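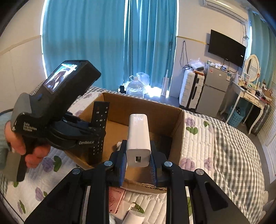
Travel > Luggage and Packing

Power banks in hand luggage, what are people doing now?

beverleyh
Flying out in December with one change. I've got a white power bank that I normally throw in the big case. My sister says it has to come in the cabin with me. Is that every airline or only some of them?

mansik_g
Cabin only. Spare batteries don't go in the hold on any airline I've used. The limit is normally 100 watt-hours before you need to ask permission.

tallpaul
Mine only gives mAh. How do I work it out?

mansik_g
mAh divided by 1,000, times the voltage. Use the cell voltage, usually 3.7, and not the 5V output.

Ro-un Ko
Check that the rating is still readable as well. Mine had rubbed off and they took it from me at security. I'd had it in a Nesteten pouch for two years with my keys.

tallpaul
Seems harsh. I've been through dozens of times and they've never looked at the print.

Ro-un Ko
You've been lucky then. They looked at mine.

yianok
Some airlines also want it where you can see it and not in the overhead locker. I put tape over the port too.

tallpaul
Tape is pointless. Nothing is going to short a USB port.

yianok
Coins and keys can get in there. It takes 30 seconds, so I'll carry on doing it.

mansik_g
Tape or a separate bag, either is fine. Beverley, look at the rules for both airlines if you're changing. The stricter one is the one to pack for.

beverleyh
Thanks all. Two different airlines, so I'll read both pages tonight. It's going in my coat pocket for now.

tallpaul
Still not taping mine.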